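Monday, May 12, 2025
Sorting cell, bench 2 (the Korkero job)

Really good morning on the arm! Rania Alaoui had the new finger pads ready, so we pulled the old ones first thing, cleaned the mounting faces and fitted the grey pair. Two screws each from the top, a drop of threadlocker, done. The old pads had gone shiny along the grip edge and I'd been blaming the force setting for weeks (sorry, force setting).

Then re-homed all the joints, ran the warm-up at 30 per cent speed and taught the pick heights again. The new pads sit 13 mm lower than the Deltilum ones, so every saved height was wrong. Changed the tool offset once in the config and the whole list came right, which pleased me more than it should have.

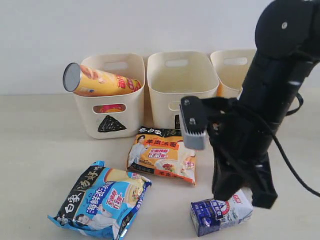 Bench 2, new pads on. Milk carton under the gripper, noodle packets still to sort, crisp can in the left basket.

Noodle packets are the fun ones. The wrapper slides over whatever is inside, so grip on the flat middle and close slowly. Cartons can take a firmer squeeze. I've split them into two grip profiles, saved as ratumby_soft and ratumby_firm.

Cable: leave the loop at the elbow generous. We tied it back in December and it pulled at full reach. Please don't tidy it!

Pick counter reset to zero at 430. Next pad check at 1000, sooner if the edges start to shine. Spare screws are in the Bouazza tin, second drawer.

Still to do: basket positions need teaching again, right-hand one first.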